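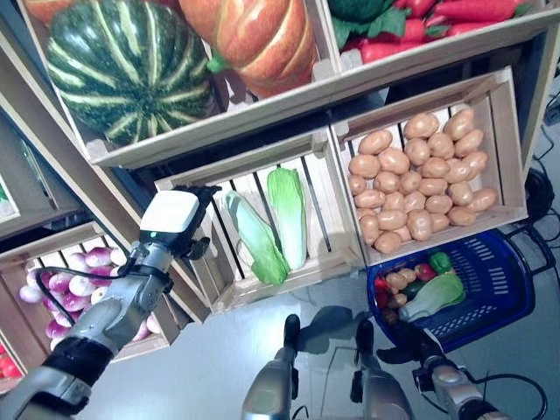

What Does a City Auditor Do?

A city spends money that people pay in taxes. An auditor checks that it was spent the right way.

Say the town of Wustcombe buys new chairs for its library. The receipt says 38 chairs. The auditor, Hildegard Kramer, goes to the library and counts them. If there are only 36, she asks where the other two are.

She also reads the town's rules. One rule says that two people must sign for anything big.

When she is done, she writes a report. The town council reads it, and so can anyone who lives there. The town then has 15 days to answer.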